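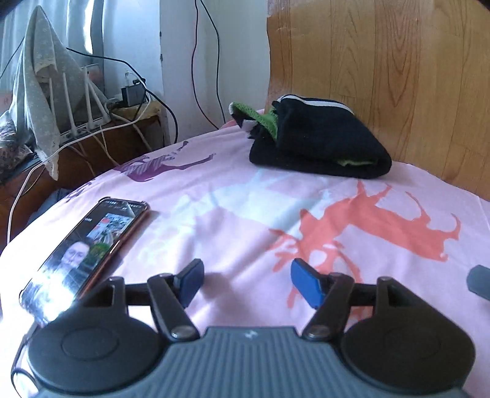 We bought three Zarker handheld grippers in August for the recording side of Ovska, where people fold clothes, make beds and tidy rooms so that a robot arm can learn the same moves. I have now used one for 14 weeks, mostly in bedrooms, and this review covers what it is like to work with.

The grip is good. Blue finger pads hold a towel or a bed sheet without bunching it, and thick hems are fine too. Coins and paper are hopeless. After an hour my wrist gets tired, and Omar Chidiac, who has bigger hands than I do, says the same.

The job has changed more than I expected. I used to clean 38 rooms a week for Wustham. Now I fold the same shirt over and over at half my old speed, and Randa Nseir checks every take on her laptop. Pay is slightly better and my knees are grateful. I do miss finishing a room and shutting the door on it.

Some of the crew worry that we are training our replacements. Management says the arms will only handle linen — we have asked for that in writing and are still waiting.

Buy it if your work is mainly cloth. Get spare pads with the first order, as ours took 3 weeks to arrive. Four stars out of five.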